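Coffee bench notebook, Katetbridge
31 May 2025
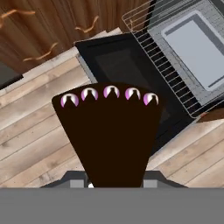
Third round on the mushroom blend from Guerreiro, the one sold for focus. Grounds went into the Hidico press at 3 scoops per pot, water at 82 C, well under what the bag asks for. Steeped longer to make up for it. Color came out very dark brown, much like the palm of the hand by the open oven, and a shade deeper than the March batch. Smell is earthy, a little like cocoa powder. Bitter at the back of the tongue.

Sugar: tried none, one spoon, two spoons. One spoon is enough to take the edge off. Two hides the mushroom taste but then it could be any coffee. Oat milk splits if poured in first. Whole milk was fine both ways.

Did it help with focus? Can't say. I got through the invoices before lunch, but I had also slept well. Slight jitters mid-morning, gone after toast. Next time eat first and write down the time of the first cup, which I forgot again.

The Flinetti decaf is still unopened. Want to run it blind against this one with the same mugs and the same sugar, so we know if the blend does anything or if it's just caffeine.

Stock: one bag and a bit. A bulk order comes to around 3000 g and I don't want that much until the blind test is done. Filter on the press needs replacing, fine grounds in every cup. Descale the kettle.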